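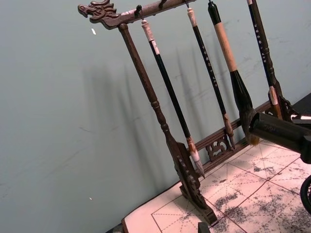
Kanwood Institute, Dexterous Handling Group

The arm that finished its sentence

Darragh Ó Flaithearta would like it known that the dragon was never in danger. The dragon is carved on the end of a brush rack, and for 9 seconds one afternoon in February a robot arm was heading in its general direction with no one driving.

"It went past," he says. "By a decent margin, if you're a robot. If you're the person who bought the rack, it was closer than that."

Ó Flaithearta looks after Didus, the group's two-armed rig, which has spent the winter learning to take calligraphy brushes off a rack and stand them in a mesh pen holder. People in the building tend to find this charming until they have watched it for an hour. A brush swings when you touch it. It hangs close to its neighbors. The big one has a head like a wet terrier and weighs far more at one end than the other, and the carving on the rack gives the grippers plenty to catch on.

The fault had little to do with brushes. Didus is driven by a control program called Fustura, written in-house over several years by people who have mostly moved on. Fustura sends movements to each arm in small batches, and the arm works through them in order. When somebody hits the stop button, the arm stops. The batch, as the group found out, did not go anywhere.

"We hit stop because the left gripper had snagged," he says. "That part was perfect. I'd like some credit for that part. Then we cleared the snag, went to lunch, came back, and pressed reset. And the right arm picked up exactly where it had been before lunch, like a man finishing an anecdote."

His colleague was at the table at the time, straightening the mat. She stepped back. The arm swept across where her hands had been, knocked the pen holder onto its side, passed the rack, and halted politely in midair when it ran out of instructions. 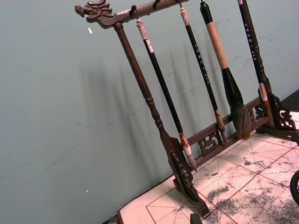
Brush rack and practice mat from the wrist camera.

There were no injuries. The incident form has a box for estimated cost of damage, and he put down zero. It also has a box for root cause, with room for maybe one line, and he is still a little sore about that.

The full version took 2 weeks to pin down. Reset was supposed to throw away any waiting movements, and on the left arm it did. The right arm had been swapped out last year after a gearbox problem, and its replacement reported itself to Fustura under a slightly different name. The cleanup step looked for the old name, found nothing to clean, and recorded a success.

"The log says 'queue cleared.' It says it every single time," Ó Flaithearta says. "I went back and there were over 400 of those messages. All very confident."

It had gone unnoticed because a stop usually came between batches, when there was nothing left to run. This one came in the middle. He has since reproduced the fault on purpose, standing well back, with the rack put away in a cupboard and a cardboard box in its place. The box did not do so well.

The repair itself was short. Fustura now refuses to reset unless both arms report an empty queue, and it asks the arms directly instead of consulting its own opinion. The first movement after any reset is also held to a crawl. The group ran 600 stop-and-reset cycles before anyone was allowed near the table again, a job he describes as "pressing two buttons until you forget your name."

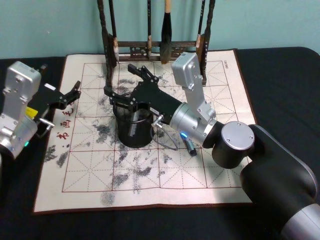
Can someone reach onto the table while the arms are stopped?

Only with the arm power switched off at the cabinet. The stop button alone isn't enough, and the reset must be done by the same person who switched the power off.

That last rule was the unpopular one, mainly because the cabinet is on the far side of the room. Ó Flaithearta has timed the walk and considers it good for people. He has also written to the Mostyn site, where a second copy of Fustura is running, to suggest that they check what their arms are called.

They wrote back to say that their log shows the queue being cleared every time. He has asked them to look again.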